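Last updated: December

The hand that teaches

At the Melard workshop in Oltcombe, the first lesson begins before lunch and it is very quiet. Sveva Cirillo stands at a wooden table, holding a gripper by its handle. She closes it, lifts, carries, opens. Then she returns to the start and does it again.

She has done this 229 times for one task, which is to pick up a small cork and put it in a tray. The whole collection of the workshop is now 3,085 demonstrations, and she remembers the bad ones best.

"My first week I was too fast," she says. "I moved like a person who knows where everything is. The robot must learn also from the looking."

Before this work she repaired violins, and she still holds a tool with very little force. Her colleague Anil Thomas came from remote control. For two years he guided an arm called Varma from a chair, with a joystick in each hand, and he says that his shoulders have not forgotten it. With the hand-held tool he can feel the table when the fingers touch it – through the joysticks he could only guess.
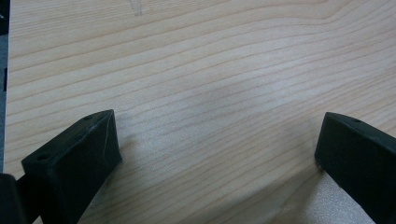

They do not agree about mistakes. Thomas wants to keep the recordings where the hand misses and tries again, so that the robot can learn to recover. Cirillo prefers to remove them. For the moment they keep two folders, and the robot, Zilico, is trained once with each.

In the afternoon I was allowed to try. I approached the cork from the wrong side, stopped, and closed the fingers too early. Cirillo asked me to do it again, slower, and to breathe out before I closed them.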